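What I learned while waiting for a hemp license

February 2025

I promised in my last post to write about the paperwork, and several people reminded me, so I will do it now while I still have the folder on my desk.

As some readers know, my cousin Baoshan Jiang and I want to grow hemp for fiber and seed on the land behind his house. It is a small piece of land. We named our little company Priris, which means nothing at all, we only needed a name that was not already taken. I do the reading and writing and he does the things with the tractor.

When we began, I believed a license is one thing. You ask, you wait, you receive it or you don't. In our case there were three papers. The first is for the grower, the second is for the field, and the third is for whoever takes the harvest and makes something from it. We applied for the first two. For the third we depend on a processor called Sura, which has its own license and its own waiting time. If their paper is late, our harvest must stay in the barn, and there is a limit on how long it may stay there. I did not understand this until I read the rules a second time, with a dictionary.

The application fee for the grower was $286. This part was easy. The field fee was $1,576, and I called the office to ask if there was a mistake. The lady was very patient with me. She explained that the field fee includes one visit and one laboratory test, and that a second test, if the first one is too high, is paid separately. I asked her what happens if the second one is also too high. She said, "Then you will have to destroy it." I wrote this sentence down in my notebook and showed it to Baoshan, who did not say anything for a while and then went outside.

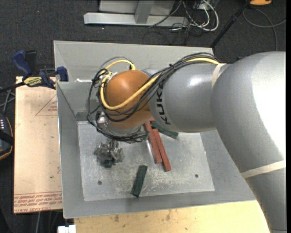

After that call we changed our choice of seed. We had planned to buy a variety which our neighbor likes very much, but it is known to go over the limit in a hot summer, and our summers are hot. The seed dealer, Nutow, offered us another one with a certificate. The plants are shorter and the fiber is a little less, but I prefer to sleep at night. We paid $1,953 for the seed, including delivery. The certificate has to be sent to the office together with the invoice, and the name on both has to be written exactly the same as on the application. On our first invoice the company name had one letter missing. I am glad I looked.

The map was the most difficult part for me. They want a drawing of the field with the borders, the entrance, the nearest road and every building where the crop will be stored. I made the first one by hand with a ruler and I was rather proud of it. It came back with a letter saying that the storage building was not marked. It was marked, but I had written "barn" and on the form we had written "shed." In my first language we use the same word for both. I changed it to "barn" everywhere and sent it again.

I also want to mention Guilan Liao, who has grown hemp for longer than us and who answered my emails even during her own harvest. She told me to keep a copy of each page with the date when I sent it. She also told me to book the sampling visit early, as the inspectors have too many farms in too few weeks. I followed both suggestions. Our field paper came through last month, and the grower paper a few days after it.

So at this moment we have two papers from three. Sura writes that they expect to hear soon, but they wrote the same in their previous message. We will plant in any case if the soil is ready. The first of our reports must be sent in June, with the size of the planted area and the number from the seed certificate, and I have already prepared the form except for the empty places.

Some of you asked if it is worth the trouble for such a small field. I can't answer yet. Until today we have spent $3,039 on fees and other preparation, without counting the seed, and we have not one plant in the ground. My aunt Cai thinks we should have planted potatoes, and she tells us this each time she visits. Perhaps she is right, but Baoshan has already repaired the old seed drill and he is not a man who likes to repair a thing for nothing.

If you are also applying, please write to me and tell me how long your field paper took. I would like to know whether ours was quick or slow. Next time I will write about the fence, which we are still discussing.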